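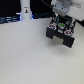

Project Report: Getting a Worktable Back
Design and Use of Shared Space, Haugen Building

1. Background

Our section was given the long table in the Haugen workroom and told to "improve how it is used." Other groups got a bicycle shelter and a footbridge. We got a table. It is pale gray, wide enough that two people on opposite sides can't hand each other a pencil without leaning, and by the second week of October it had vanished under other people's things.

The brief limited us to 1000 words of survey text, 20 hours of observation and no new furniture. We had been looking forward to the new furniture.

2. What we did

We started by writing down every item left on the surface at closing time. Over the whole project the log reached 1229 entries, many of them the same stapler. Each entry got a type (paper, tool, food, clothing, unknown) and a note on whether it had moved overnight. The "unknown" column filled up faster than we would like to admit, and we had one long argument over whether a jar of dried glue was a tool or food.

After the logging period we cleared the table completely and wiped it down. We then tried three arrangements:

Open surface. No rules, no marks, just a clean top. This lasted until lunch.

Zones. We laid out sections in masking tape, following a method from the Judascombe handbook on shared benches. People respected the tape in the sense that they put their bags down neatly inside it and left them there.

Clear by six. Anything on the table at six in the evening went into a Jiston crate under the window, where the owner could collect it. Nothing was thrown out. We were asked about this often, usually by someone already digging through the crate.

3. Results

The third arrangement was the only one that kept the surface usable from one morning to the next. Papers dropped off first and tools took longer. Clothing never improved at all, and the crate ended the term with five scarves in it, none claimed.

The tape zones did worse than no zones. Our best explanation is that a marked rectangle looks like a reservation. We also picked a tape that leaves a residue, and getting it off used up an afternoon that appears in our schedule as "analysis."

People working at the table told us they liked having room to spread out large drawings. Two of them also said the bare surface made them nervous, as if someone was about to give a presentation.

4. Problems with the study

We were in the room while observing, and everyone knew why. A person who sees three students with clipboards will generally pick up their coffee cup. The numbers from the first few days are probably too tidy for that reason, and we kept them in anyway.

The Gerkach scoring sheet we borrowed for rating clutter was written for kitchens. We crossed out "sink" and carried on.

5. Next steps

The crate should stay, with a lid that doesn't stick. The six o'clock rule needs a sign that is larger than our first one and placed somewhere other than on the table, where it was logged as paper on its second night and moved to the crate.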